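Wiping down a glossy white table without the streaks

When we moved to Edatcombe I bought a big round white table for the kitchen, glossy as a dinner plate, and I was very pleased with myself for a whole weekend. Then the afternoon sun came through the back window and I could see every swipe of the dishcloth I'd ever made. I've had it long enough now to have tried most things on it, so this is what I do, plus a few things I've stopped doing.

First up, crumbs. I used to go straight in with the wet cloth and push a sort of toast paste from one side to the other. Now I brush off dry with one of those soft bench brushes, or the side of my hand if I can't find the brush (it lives in the laundry with the dustpan, and the kids put it anywhere but). Grit is what puts the fine scratches in a gloss finish, and once they're there you're stuck with them.

Then a microfibre cloth wrung out in warm water with a tiny bit of dishwashing liquid. I mean tiny! Most of the smearing on my table was old detergent that I kept topping up every night after tea. If yours has gone cloudy, do two or three wipes with plain warm water before you buy anything, and have a look at the colour of the bucket.

Go around the edge first and finish in the middle. My mum always did straight lines, up and back, and on a rectangular table that's fine, but on a round one you end up with odd little corners you've missed and a drip line near the rim. I walk around it once with the cloth flat under my palm and then do the middle in overlapping circles.

Dry it straight away with a second cloth. If you only take one tip off this page, take that one. A flat-weave tea towel is good, an old cotton pillowcase is better, and anything fluffy is hopeless. I fold mine in four and turn to a fresh side when it starts to drag.

To check for streaks, get down low and look across the top towards the light. From standing height you'll mostly get the glare off the ceiling lights and think you're done.
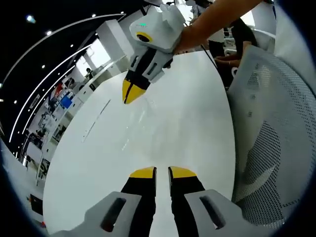 Big white round table with the overhead lights showing as soft, pale streaks on the gloss.

Reflections can fool you, mind. I've spent a good five minutes rubbing at a grey line that was only the light. Move your head a bit — if the mark slides along with you, put the cloth down and go and have a cuppa.

For the stubborn stuff:

Texta and biro: a dab of methylated spirits on a cotton bud, tested underneath first, then wipe with plain water. Keep it off the edging, where the glue can be funny about it.

Turmeric: get to it fast. Bicarb mixed to a paste with water, left for ten minutes, lifted off with a damp cloth. Don't scrub! A curry stain fades, scratches don't.

Sticky tape gunk: a smear of cooking oil, wait, then the soapy cloth. I've bought a remover called Prakillow as well and it does work, but the smell hung around until Monday and the oil was already in the cupboard.

Rubber marks: anything with rubber feet or soft tips can leave a smudge if it's dragged. A clean white eraser takes most of them off.

While you've got the cloth out, do the chairs too. The mesh-backed sort with all the little holes looks spotless from the front and then you run a finger down it. I use the vacuum with the brush head, front and back, then a soft nailbrush dipped in soapy water for the spots where people grab it. Pat it dry with a towel from behind. A cotton bud for each hole is a job for somebody with more patience than me (I tried, I got through one row).

Cables are my other bugbear. A lead that hangs over the edge of a table will catch on a chair back sooner or later, and whatever's on the end of it comes too. I've stuck three little clips under the rim of mine, so the laptop charger runs down the inside of the leg.

My neighbour Evaristo Esquivel swears by car wax on his, once every September. He's had the table for years and it does look beautiful, but you can't put a placemat down without it skating off, so I've left mine alone. If you've tried wax and kept your plates on the table, leave me a comment and tell me which one you used.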